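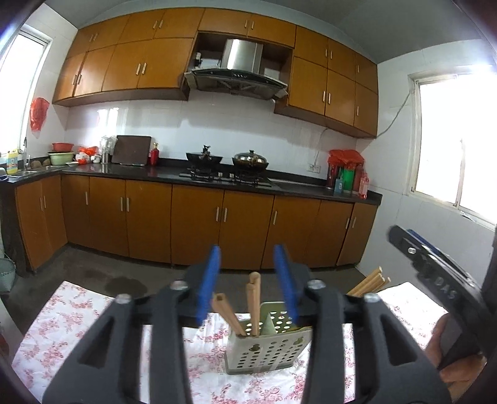

Limescale forms when hard water evaporates on a surface and leaves calcium and magnesium carbonate behind. It builds up fastest wherever water sits in small openings and dries slowly. Perforated utensil holders are a typical case. A metal chopstick holder with rows of round holes, like the one on the flowered tablecloth, has dozens of edges where a drop can hang, and scale on those edges will narrow the holes over time. The same applies to sink strainers, shower heads, faucet aerators and colanders. This page covers removing scale from small metal parts with citric acid.

What you need
Citric acid powder, food grade
A plastic or glass tub deep enough to cover the part
A kitchen scale
A soft nylon brush
Wooden toothpicks
Baking soda
Rubber gloves and eye protection

Check the metal first
Stainless steel tolerates citric acid well. Chrome plating tolerates it for short periods. Do not soak bare aluminum, zinc, or anything with a worn or chipped coating. Painted and powder-coated parts should be tested on the underside with a drop of solution for five minutes. If the color shifts or the finish feels tacky, stop and use plain dish soap and a brush.

Mixing the solution
1. Put one liter of warm water in the tub. Water at 40 degrees Celsius dissolves the powder quickly and is still safe to handle.
2. Weigh out 29 grams of citric acid and add it to the water.
3. Stir until no grains are visible on the bottom.

A stronger mix works faster but shortens the margin for error on plated parts. Do not add bleach or any cleaner that contains bleach. The combination releases chlorine gas.

Soaking
1. Empty the part and wash off grease with dish soap. Acid does not cut through oil, and a greasy film will leave patches of scale untouched.
2. Lower the part in at an angle so air can leave the holes.
3. Leave stainless parts for 30 minutes. Leave chromed parts for no more than 10, then inspect.
4. Brush both faces under the surface of the liquid.
5. Clear any blocked holes with a toothpick. Steel pins scratch the edges, and scale returns sooner on a scratched edge.

Heavy deposits may need a second soak in fresh solution. Old solution that no longer fizzes on contact with scale is spent.

Neutralizing and drying
Rinse under running water for one minute. Dip the part in a liter of water with one tablespoon of baking soda, then rinse again. Dry with a cloth and stand the part upside down on a rack overnight.

Wooden utensils should be kept out of the solution. Wash them separately and let them dry fully before they go back in a holder.

Page maintained by Roy Marsden. Last checked 19th May.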